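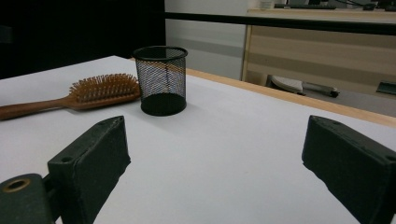 Can you wash a wooden paddle brush the way you wash a plastic one?

Only if you are willing to buy another wooden paddle brush. Wash the pins and the face of the pad with a barely damp brush and a little soap, keep water out of the seam and the air hole, and dry it with the bristles facing down.

I'm putting that at the top of the entry because it gets asked at the counter more than anything else, and because whoever is at the counter tends to make up a fresh answer. The one above is the house answer now. Please use it.

**8 Mar 2020 - Gellthorpe, brush bench**

Job 3111. Paddle brush, wooden pins, long handle with a gloss finish. The ticket says "clean and freshen," which could mean anything from five minutes to a new pad. I rang to find out and was told it should "look like it did," with no indication of when.

The pins are orange-brown with the little rounded tips, and the handle is a warm reddish-brown with a slightly darker streak down its length. I spent some time with a soft cloth deciding whether the streak was dirt. I've decided it's grain. I have left it alone and written GRAIN on the ticket in capitals, so that the next person doesn't spend the same time reaching the same view, or worse, a different one.

No maker's name on the ticket. The front desk has guessed Windia, as the front desk always does. I've put "unmarked" in the ledger.

### Order of work

1. Lift the hair out dry. All of it, before any water comes near.
2. Dry-brush between the pins with the stiff nylon brush (the narrow one, blue tape on the handle).
3. Soap on the small brush, shaken until it stops dripping, then shaken again.
4. Wipe with a cloth wrung out in clean water. Twice.
5. Face down on the rack, 17 hours.
6. Look at the handle. Try to do nothing to it.

Step 1 took most of the morning. Tail comb first, slid flat along the pad from the outside in, lifting every couple of rows. People start in the middle and pull straight up, and then we have a conversation about loose pins. If the hair is wound tight around the base, snip it with the curved scissors and pull the pieces out with tweezers. The good tweezers are back in the drawer. I don't know where they'd been and they had nail varnish on them.

What comes up from under the hair is a gray felt made of dust, skin and whatever people put on their heads. With dry shampoo in it, it sets like plaster filler. Don't wet it. It turns to paste, goes down between the pins and stays there for the life of the brush. Break it up dry and tap the head, pins down, against the heel of your hand over the bin. I used to tap it on the edge of the bench, and there is a brush in the scrap box that explains why I stopped.

### Soap

Still using the plain flaked soap, a pinch in a cup of lukewarm water. The Gedard concentrate is faster and smells like a swimming pool. It also takes the shine off a gloss handle if a drop gets on it and you answer the phone. I've moved it to the bottom shelf with the metal polish. If you want it for plastic brushes, fine, that's where it lives.

I tried baking soda again on a scrap pad, as it keeps turning up in advice and I wanted to be fair. It cleans. It also leaves a white bloom in the pin holes that takes longer to remove than the dirt did. That's the second time I've been fair to baking soda and I don't plan a third.

Vinegar: no change from last June's note. The brush comes out clean and the customer's head smells of salad.

### Water and the pad

For anyone new, since the last person to borrow this notebook drew a fish on the page where it was explained:

The pad on most of these is a rubber cushion with air behind it, and there is usually a small hole so it can breathe. Push water into that hole and it sits against bare wood in the dark. You won't see anything wrong for a while. Then the pad goes slack on one side, or the face of the wood lifts near the seam, or it starts to smell like a pond. Once it smells like a pond the pad has to come off, and I charge for that, and the customer says it was only a brush.

So: head tilted pins-down while washing, strokes going away from the handle, and a finger over the hole if there is one. The finger gets cold and wrinkled. Bring a book.

Drying is on the rack with the slats, in the back room, well away from the heater. I know the heater is quicker. A brush from that heater is where we learned that wooden pins can twist. A hair dryer is the same mistake with a handle.

### Handle

The finish on this one is glossy and I'd like it to remain so. Plan is a wipe with a soft dry cloth and, if there's any haze once it has dried, one pass with the Veloso paste. Pea-sized, on the cloth and never on the wood, and kept off the pad altogether. Paste that gets among the pins collects lint, and you are back to step 1 with less enthusiasm.

Tempting to rub it back and refinish. I did that on 1085, which some of you will remember. Worked through the papers up to 3000 grit, very pleased with myself, and handed back a handle so perfectly even that it no longer belonged to the same brush as the head. The customer looked at it for a long time and asked if it was hers. A brush handle wears where a thumb goes. Take that out and people notice, even if they can't say what you took.

Refinishing is for bare patches, flaking and dog teeth.

### Pins

I ran a thumb over the rows before washing and will do it again once it's dry. Loose pins click. You feel it before you hear it. Tips are worth a slow pass too: a wooden pin with a chipped tip will catch hair every single time, and its owner will blame the shampoo.

For a rough tip, the fine stick from the nail kit, two turns, no more. A pin that has gone down into the pad can often be pressed back up from the side with the bone tool if you're patient. I am patient until lunch. If it's snapped at the base, leave the stub and tell the customer. Glue in the pad makes a hard spot, and everyone can feel a hard spot on their scalp.

The jar of spare pins is labeled by length again. Someone had topped it up with cocktail sticks. I can see the reasoning.

### White tabletop, for brush work

I've gone over to using the white table with the light wood edge for sorting and checking, and kept the old bench for anything involving force. Loose hair and gray fluff show up on white at once, which is unpleasant and very useful. The old bench is the color of everything that has ever been cleaned on it.

Two requests. Wipe it before you leave, with the damp cloth and not the one from the polish tin. And put nothing wet down along the wood edge band. It's pale, it marks, and I have already written one apology for a ring left by a mug which may or may not have been mine.

Brushes go down pins up on that table while they are dry and waiting. Pins up, the tips touch nothing and you can see what you're dealing with. Pins down is for the rack, after washing. I've been asked why it's one way in one room and the other way in the other, and the answer is water.

### Care slip for the bag

The old slip ran to both sides and I've found it used as a bookmark, a coaster and once as a shopping list. New wording, to be tried for a few weeks:

> Take the hair out every week with a comb. Once a month, wipe the pins with a damp cloth and a little mild soap. Don't soak it. Don't leave it in the shower. Dry it pins down, away from heat.

"Don't leave it in the shower" was added after a discussion. I'd thought it was covered by "don't soak it." I was told that people who leave brushes in the shower don't believe they are soaking them.

### Still to do

- Second thumb check on 3111 after the rack. Then the handle, or preferably not the handle.
- Order more narrow nylon brushes. The blue-tape one is losing bristles into the brushes it cleans, so I'm now picking brush out of brush.
- Ask Gedard whether the plain flakes still come in the small box. The large box goes solid before we get halfway down.
- Find a lid for the pin jar.
- Price for "clean and freshen." At present we charge the same for a week's hair as for a decade's, and word has got around.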